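Urkora Newsletter, November

Letter sorting on the two-arm bench: where we are
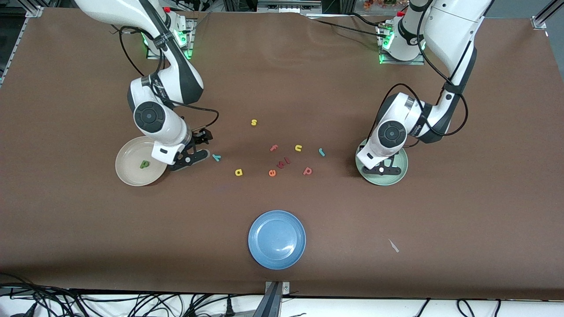

What the task is

The bench team has spent most of this month on one job: picking foam letters off the table and placing them on round plates, using both arms. An operator drives the arms by remote control from the desk next to the bench, and everything the arms do is recorded along with the camera views. The recordings are then used to train the policy, which is later run on the same bench with no operator.

We picked letters because they are cheap, light and awkward to grip. They lie flat, and the fingers have to come down almost to the table to get hold of one. A letter like "s" or "e" can be pinched in several places. A letter like "l" or "t" is much less forgiving, and a gripper that arrives at the wrong angle will usually push it across the surface. The colors also give us a second way to write instructions. The same layout can be used for "put the yellow a on the blue plate" and for "put all the red letters on the green plate," so we get more than one task out of a single setup.

How a session runs

An episode starts with the letters spread in the middle of the table and the plates placed around them. The operator reads the instruction on the screen, moves one or both arms, and presses the pedal when the last letter is down. The person at the bench then checks the result, marks the episode as keep or discard, and resets the table.

Left and right in our notes always mean the robot's left and right. From the camera view this is reversed, so the robot's right arm is on the left side of the picture. Three people asked about this last month and two batches of labels had to be redone, so please check before you start labeling.

Sessions are 50 minutes long with a break after. Longer ones were tried in the first week. Operators got slower toward the end and started taking the same path to every plate, and the later episodes were not much use.

Numbers so far

We have recorded 282 episodes. After review, 178 were kept. The most common reason for discarding one was a letter dropped outside the plate and left there. The next was a wrong letter picked up, usually where two letters of similar shape were lying near each other. A smaller group was dropped for recording faults, mainly missing frames from one of the wrist cameras. That fault was traced to a connector and the cable has been replaced.

The goal for this task is 3000 kept episodes across all the sites. At the current rate our bench will not get there alone. The Bidell site will start on the same task once its arms have been calibrated, and Sinaga is expected to follow.

What we changed

Plate positions are now shuffled between episodes. In the first batch the plates were put back in the same places every time, and the policy trained on that batch reached for those places even when a plate had been moved. Operators found the change annoying for a day or two and then got used to it.

We have also asked operators to leave failed grasps in. If the fingers close on nothing, open them, back off a little and try again. Do not stop the episode. The model needs examples of recovering from a miss, and the early recordings had very few because everyone was restarting after the first mistake.

The third change is in how the two arms share the work. At first most operators used one arm for almost everything and parked the other. The instruction screen now names the arm for some letters, and for the rest the operator should use whichever arm is closer. Moving both at once is fine if you are comfortable with it. Keep enough space between the grippers that neither has to wait for the other over the middle of the table.

First results on the robot

A policy trained on the kept episodes was run on the bench on Tuesday. We gave it 12 trials with a single letter named in each. It placed the right letter on the right plate in seven of them. In three it picked up the correct letter and let go too early, and in the other two it went to the wrong letter. Instructions with more than one letter have not been tested yet.

The early release looks like a data problem. Several operators open the gripper while the arm is still traveling down to the plate, which works well enough by hand but seems to be copied too eagerly. For now, please bring the gripper down to the plate, pause for a moment, and then open it. We will run the same trials again when there is enough new data recorded this way.

Signing up for operator hours

Morning slots on the bench are mostly taken. Afternoons are open. You need to have done the short practice session on the Eden simulator first, and the sign-up sheet is on the bench page under Operators. New operators do their first session with somebody experienced at the bench, and those episodes are kept out of the training set.

Questions about labels should go to the labeling channel. For anything to do with the arms or the cables, use the hardware channel and include the episode number.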